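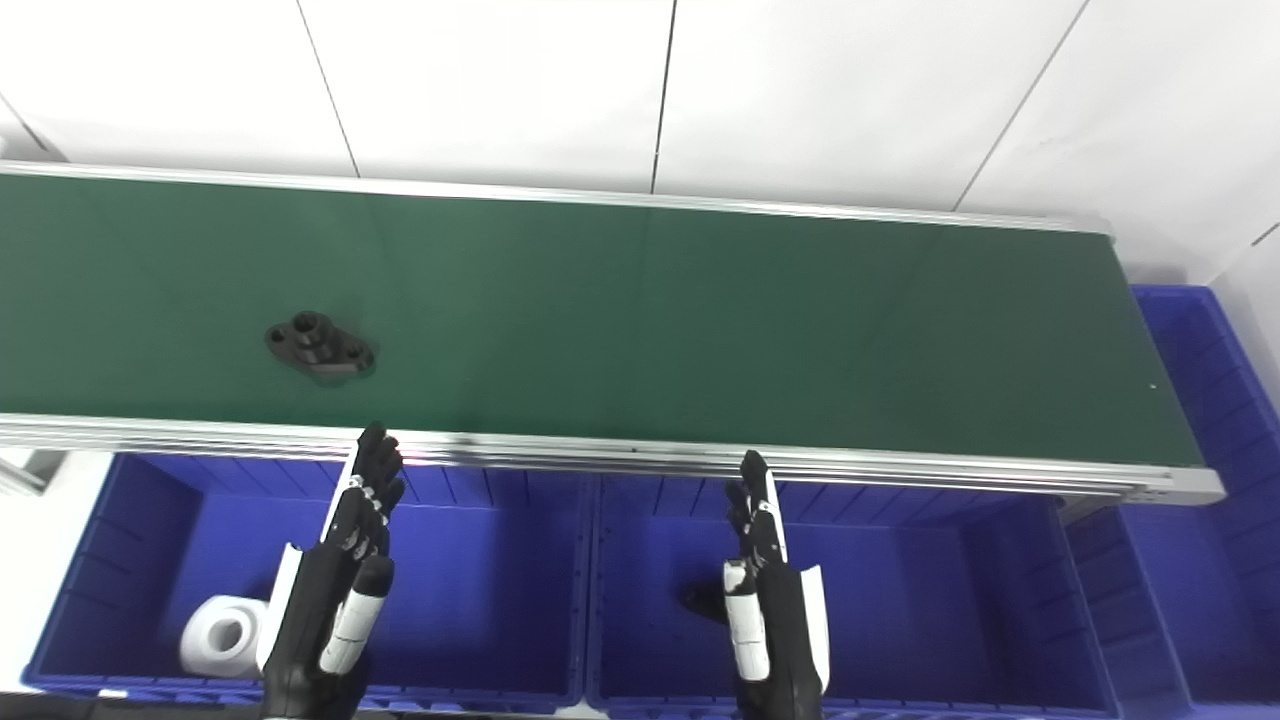

4. Evaluation of the Conveyor Sorting Kit

4.1 Product and configuration

The Nivitero sorting kit is sold as a package for existing two-armed humanoid platforms. It consists of a pair of five-fingered hands, a wrist adapter, a grasp planner and a set of pretrained picking skills. A conveyor and bins are not included. The vendor, Fistora, states that the kit can be put into service on a customer's own line without custom programming. We bought the standard version and used it with the factory settings except where noted.

The planner runs on a separate computer next to the cell. It takes color images from the head camera and returns a target pose for one hand at a time. The vendor's interface lets the operator draw a pick zone over the belt and name the bins, and this was the only setup we did for the first set of trials. Drawing the zones took 4 attempts before the planner accepted them, mainly due to glare from the belt's aluminum side rail. The manual does not cover this case.

4.2 Test cell

The cell was built for a parts return task. Black plastic parts are placed on a green conveyor belt, and the robot moves them to blue bins set along the near side (Fig. 3). The bins sit lower than the belt, so each transfer combines a short reach over the rail with a lowering motion. The belt was stopped during each grasp. Tracking of moving parts is offered as a paid option – we did not test it.
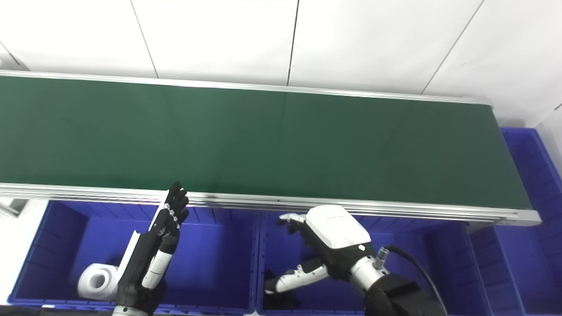 Fig. 3. Test cell with the conveyor, the blue bins and both hands of the robot.

Lighting was kept the same through all trials. We did not mask the rail or change the belt surface, as a typical buyer would not be expected to do so.

4.3 Procedure

We ran 900 pick attempts with the Nivitero kit. An attempt began when the planner reported a target and ended when the part was released or the attempt was stopped by the operator. A pick counted as successful if the part was lifted clear of the belt and came to rest inside the bin named in the job file. Parts that landed in a neighboring bin were counted as failures, even if the grasp itself was good.

For comparison, we ran 500 attempts with the Zuvora two-finger gripper package on the same arms. The same parts and bin layout were used.

4.4 Results

The Nivitero kit completed 613 of its 900 attempts, a success rate of 68.1%. Most failures happened at first contact, when the fingers closed on the flat section of a part and pushed it along the belt. Grasps on a raised section were more reliable. Failures during release were less common and usually involved a part catching on the thumb.

The Thoroddsen grasp score, which the kit reports before each pick, was a poor guide to the outcome. High scores were often given to grasps that failed at contact. We suggest that buyers log the score but not use it to skip parts.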